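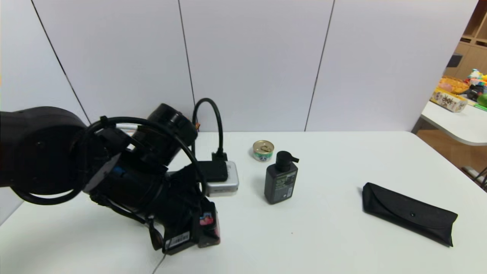
The ferry to Mikstead stopped running in December, so Peiyu Xiao took the bus the long way, through Trurton, with her father's accordion on the seat beside her. The driver charged her for one ticket. She had expected to pay for two.

The accordion was a Hämmerli, black, with one key that stuck in damp weather. Her father had played it at weddings for most of his life and had never learned to read music. When he died he left her the instrument, a drawer of unpaid bills and 1,127 dollars in an envelope marked ROOF.

She had fixed the roof. The bills were harder. A man in Mikstead had offered 300 dollars for the accordion over the phone, and she had said yes before he finished the sentence.

The bus got into Trurton at 2 and sat there with the engine off. Peiyu ate a boiled egg and looked at the feed store. She hadn't opened the case since the funeral.

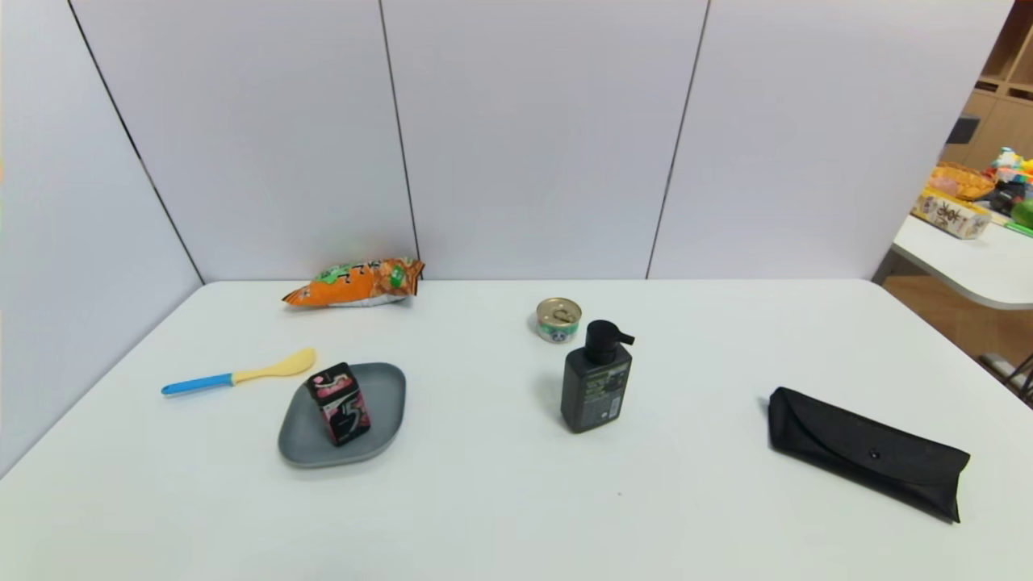
She opened it now, mostly to check that the straps were still inside. They were. So was a strip of paper tucked under the bellows, with the names of eight songs in her father's handwriting. She knew seven of them. The last one was called "Vivlow," after the town where he was born, and she had never heard him play it or even mention it.

An old woman across the aisle leaned over to look at the case, then at the paper. Peiyu asked her if she knew the song.
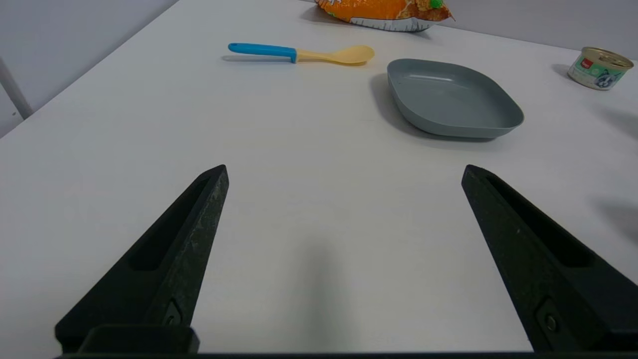
Everybody from Vivlow knew it, the woman said, but it was a song for leaving, and people didn't play it in front of their children. She hummed some of it. It was slower than Peiyu expected, and the woman lost her place in the middle and had to go back.

"Is that all of it?" Peiyu asked.

"There's another verse. I never liked it."

The driver came back with a coffee and started the engine. Peiyu put the paper in her coat pocket and closed the case — the left latch took two tries, as it always had.

In Mikstead the man was waiting by the ticket window with the money already folded in his hand. She told him she needed to make a phone call first. Then she went around the side of the building, where it was out of the wind, and sat down on a bench to see how much of the tune she could find.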